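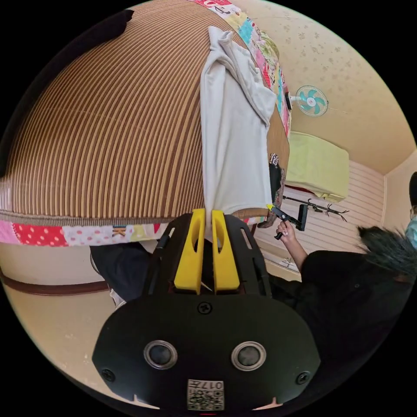
Notebook - Galix garment project, Wetthorpe student robotics club
2025-08-16
bedroom day, shirts on the mat

Plan for today was the shirt task on a real bed. All our stuff up to now was on the work table at Brirnstead and the policy has basically learned "flat, white, nothing stripey". October demo has a bed in it so we need beds.

Two-handed the whole way, one gripper per hand, tag 017 on one of them. Task as written on the card:
- pick light shirt off mat
- straighten, sleeves in
- fold toward pillow end
- let go, both hands back off the cloth before stop

Setup notes

Fisheye calibration redone before we left, files in the usual folder. Did the tag check at the door, both read OK. Wall fan OFF for all takes - put this on the card, it was not on the card. A moving sleeve edge is the last thing the tracker needs.

Mat is brown and tan stripes, very fine. Was worried about it and I think rightly. Tracking likes texture but this is the same texture over and over, and when the camera is low and close all it gets is stripes. The patchwork border of the bedspread saves us, lots of different squares and colors. So - start every take with the border in view. Don't dive straight at the cloth.

Crumpled start is the one we want most of. Shirt dropped, not placed. If you place it you end up placing it the same way every time, we did that all through the table set and had to throw out a lot.
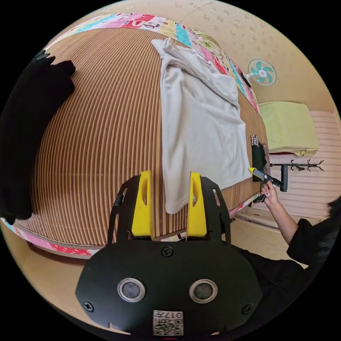 Takes, first block

Rough log, proper one is in the sheet.

Take 2 - lost tracking on the way in. Too fast. Came down over the middle of the mat with no border in view, pose jumped sideways. Discard.

Take 3 - good. Slow approach, pinch at hem, lift, other hand comes in from the side. Keep this as the reference for new people.

After that mostly fine. Main problem is fingers closing on mat as well as cloth. The weave has a little give so you can push down into it without noticing, then the mat edge lifts with the shirt. On the table this never happened bc the table doesn't move. Fix: come in at more of an angle, close a bit earlier, accept that you sometimes only get one layer.

Question for Balogun people (they did the towel set) - do they keep the takes where one layer slips and you re-grasp? I say keep, recovery is usefull. But mark them. Need one rule for everybody before we merge.

Grip notes
- yellow fingers OK on thin knit, slide a bit on the thicker part of the hem
- slot in the finger catches a fold now and then, watch for it on release
- release: open all the way, THEN move. Half-open drags the whole shirt
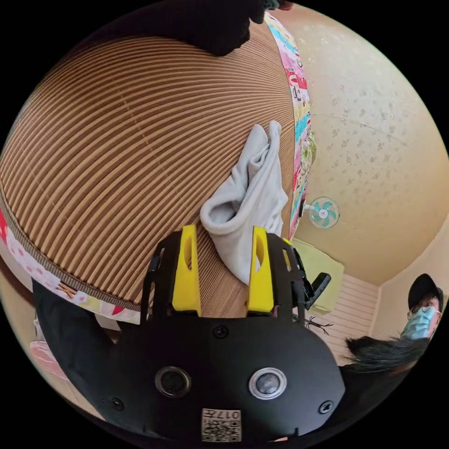 Second block, after lunch

Moved the person on the second gripper further toward the foot of the bed. Less crossing of arms. Before this we kept bumping tool to tool over the middle of the shirt and each bump shows as a spike in the pose log. Better now, not perfect. Call out "in" before crossing the center line, sounds silly but works.

Light gray cloth on that mat is a nice easy contrast. Segmentation should eat it up. That bothers me a little, the policy could just learn "pale blob". Next time bring something brown. Also something with a print.

Long sleeves are a different job. Sleeves flop back out when you turn the body over. Tried two orders:

 a) both sleeves in first, then body
 b) one sleeve, half the body over, other sleeve

b is tidier but longer and people forget where they are in it. Going with a for the student set. If someone wants to do b as its own task, fine, new card, new task name, do NOT mix them in the same folder (see June mess).

Dark clothes over the bed edge - leave them there as clutter, but some takes the second hand goes for the dark edge instead of the sleeve, easy to do when you are looking down your own arm. If you touch the wrong garment, stop the take. Don't put it back and carry on.

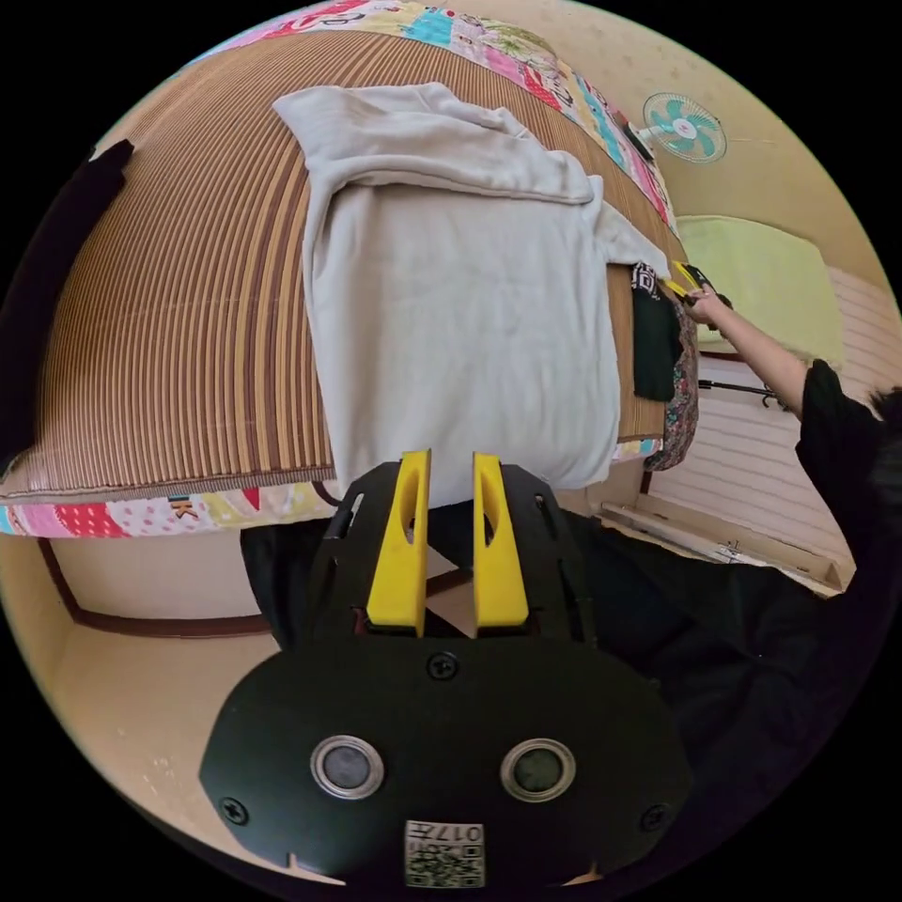
Numbers and files

6 takes pulled out for a second look, list is in the sheet with the reason next to each. Some are probaly fine, I was tired by then. Everything else uploaded to the club drive from Wetthorpe, slow, left it running. Check that the last folder is complete before anybody wipes a card.

Haven't run the full pose pass yet. Only spot checked. Looks ok when border is in view, drift on the long low ones like I thought.

To do
- add fan off + border in view to the card
- write the wrong-garment rule down properly
- ask Balogun re: re-grasp takes
- wipe finger pads, bring spare pair
- brown shirt, printed shirt
- try the same bed with the mat off, just for comparison
- get the Brirnstead table back to how it was, the other group needs it
- pose pass overnight, look at stripes vs border drift, plot it this time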